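Subject: Re: [access-vans] Pruvgate lowered floor, worth the wait?
From: Milagros Alarcón
To: access-vans list

Iara Daza wrote:
> The dealer in Tolusau is pushing me toward the Pruvgate lowered floor
> instead of the Sostbridge one we had before. He says the ramp is
> "virtually maintenance free" and that the lower angle means my mother
> can be pushed up by anyone. The wait is 16 weeks. He also wants a
> deposit before he'll let us try her own chair in it. Has anybody lived
> with one of these for longer than a test drive? Nélida said you had
> looked at both.

Iara,

I did look at both, and I've been driving the Pruvgate since April of last year, so take this as one owner with one van. I'd be careful with nearly everything your dealer told you.

"Virtually maintenance free" is a phrase I would ask him to put on the invoice. He won't. My ramp hinge collects grit like any other ramp hinge, and the owner's booklet has a cleaning schedule in it that he has presumably read. I've had the van back in the shop 3 times. Two of those were for the door sensor, which decided it didn't care for road salt, and one was for a rattle under the floor that they never found and that went away by itself. The bill for the second sensor visit was $203, because the sensor is "electrical" and the warranty I was sold is "structural." Get both words defined before you sign anything.

The ramp angle is better than the Sostbridge, I'll give them that. But the number in the brochure is measured on level ground with the suspension kneeling. Park with the curb on the wrong side or on a driveway that slopes and you have a different ramp. "Anyone can push her up" depends a good deal on who anyone is. My sister can't do it with my uncle in the chair, and she's no weakling.

As for the deposit before a trial, I would walk. Tamara Jitaru went through this at the same dealer and when she got up to leave, a demo van turned up the next morning at 9:30. What you want to find out is whether your mother's head clears the door opening in her own chair, on her own cushion, and whether she can see out of the window once she's parked. The brochure won't tell you. They measure an empty doorway and leave it to you to subtract.

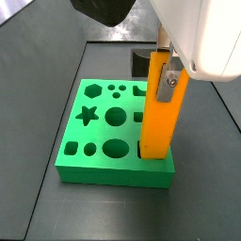
Green block with the cutouts, orange finger over on the right.

Do the same with the tie-downs. Bring the chair and have them strap it in while you stand there, all four points, and then have them show you the lap and shoulder belt on her. In the first van I tried, the shoulder belt came across my uncle's neck and the salesman said it would "settle." I don't know what he thought was going to settle. The anchor was too far forward, and moving it was an extra that wasn't on the quote.

Iara Sosa will probably write in to say the Janjua conversion is better than either. She may be right. She has had hers 5 months, though, and I thought mine was wonderful at 5 months too. Ask her again after a winter.
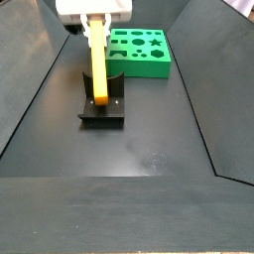

How long should a trial with the wheelchair last before putting money down?
Long enough to load, strap in, drive a few miles on a bad road, and unload again at a different spot from where you started.

That is pretty much what I'd hold out for. Ten minutes in the dealer's lot tells you the ramp goes down and comes up.

A couple of other things, since you asked about living with it. Ground clearance is lower than you expect. I've scraped on the ramp into the pharmacy lot and on one speed bump that I now drive 2 blocks to avoid. Gas mileage dropped compared with the plain van, and when I asked, the dealer said this was "within normal variation" – from what, he didn't say. And find out who does the work out of town. Pruvgate has a list of service partners, but the nearest one to me is 157 miles away, and when I called the second nearest they said they'd stopped doing conversions.

I don't regret buying it. My uncle gets to his appointments and he likes looking out the front. But I paid for a few promises that were only ever in the salesman's mouth, and I would have bargained harder if I'd known that.

If you do get a quote, send me the line items off-list and I'll put mine next to it. I'd be curious whether they're still charging separately for the floor mat.

Milagros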